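**30 mai** — budget équipement, suite

Relu le devis Öztürkmen pour la deuxième cellule. 824 € par jeu de doigts, hors port, et ils en « recommandent » 3 d'avance. Je ne vois pas pourquoi. Ceux qu'on a, avec leur petit cran sur le bord intérieur, font le travail tous les jours sur la table en bois.

Zeeshan Baloch pousse pour le pack Flanness complet : pince, contrôleur, licence. Sa présentation promet 400 cycles par heure. Sur quelles pièces ? Pas un mot sur les objets arrondis ou brillants, alors que c'est ce qui nous occupe.
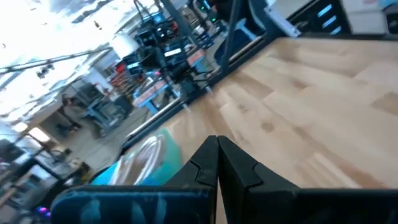

## À trancher avant septembre

- Demander à Brutgate un prêt de 2 semaines. Pas de prêt, pas de commande.
- Licence Castulura : prix du renouvellement, par écrit.
- Établi bleu : on le garde. Le remplacer est dans le devis — je raye.
- Doigts : un seul jeu de rechange, on verra à l'usure.

Zeeshan n'est pas d'accord sur le dernier point. À lui de chiffrer.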